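About Kirner Dental, Dinton

Hi, and thanks for stopping by!

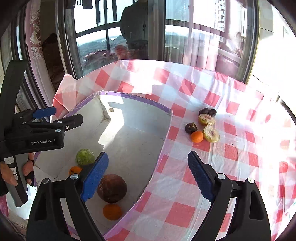 Marlies Egger told us at her last checkup that this page should start with the thing people worry about most, so okay: yes, we see nervous patients, all day long, and no, you won't get a lecture if it's been a while. (She'd stayed away from dentists for 12 years before she came to us, and she said I could put that in.)

I'm Cyrill Nägeli, and I run the practice. I bought it from old Dr. Kirner, kept his name on the door and most of his filing cabinets, and then spent far too long picking a chair. We do the everyday stuff: cleanings, fillings, crowns, root canals, night guards for the grinders among you. Kids are welcome from their first tooth on, and I love those visits, even the ones where all we manage is a ride up and down in the chair!

There are four of us. Lila does the cleanings and has a lighter hand than I do, which my own family points out every six months. Son is at the front desk and is the one to call if your insurance has sent you a letter that makes no sense. Bring the letter with you if you can. We've been here 17 years now and have more than 3000 patients on the books, but we still leave two slots open each morning for toothaches, so please call early if something hurts.

What else? I'll show you the X-ray and talk you through it before we decide anything. If a tooth can wait, I'll say so, and we'll look again next time. You'll get the price in writing before any bigger work, and you can split the bill into monthly payments (ask Son, he set the whole thing up).

We close for two weeks in July. The answering machine gives the number of the dentist covering for us, and if you wear a retainer and lose it on vacation, leave a message anyway and we'll get you in the week we're back.

Parking is behind the building, and the side door has no steps.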